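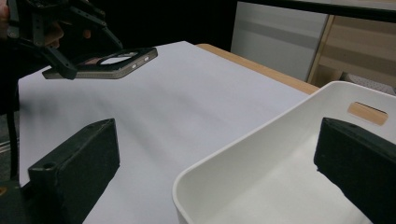
Attachment 1: phone case in the black jaws over the table, bin at lower right.

Ticket: Vurnov hand-held gripper, thin flat parts turning in the jaws
Opened by: Drita Babić
Assigned to: Sandra Lambert
Opened: 2018-07-30
Status: waiting on parts

Problem
We are comparing the stock Vurnov fingers with the Grultevel set on a pick-and-place into a white bin. Blocks and cups are fine with both. Thin flat parts turn in the stock fingers once they are lifted clear of the paper. I logged 64 picks with the phone case and 9 of them ended with the case rotated enough that I had to put it down and start over. Trigger travel feels normal. Screws on both fingers checked and tight.

Reply, Sandra Lambert
Where along the case are you gripping? If the pads only catch the last part of it, the far end will pull it around. Try closer to the middle and keep the side buttons out from under the pad. Also send one from the metal plate if you have it.

Reply, Drita Babić
Most were gripped near one end, yes. Moved the grip in and the next run was better, but I still got some rotation on fast moves. Plate attached.

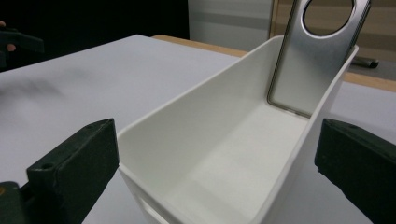

Attachment 2: metal plate upright in the far end of the bin, fingers open.

The plate is a different complaint. Standing up in the bin like that, it leaves me the rim of the bin to clear and not much angle for the wrist. Grip force at the trigger stop reads 700 on the Olszewski controller for both parts, so I don't think force is the issue.

Reply, Sandra Lambert
Agree, leave force alone. Check the pad faces. The early pads went hard after about 106 hours of use and we changed the compound in February. If yours have no Zitia stamp on the back they are the old ones. I am sending a pair of new pads. Please rerun the case with the same grip point, and log the plate under its own ticket.

Reply, Drita Babić
No stamp on either pad. Will rerun when the new ones get here. Keep this open.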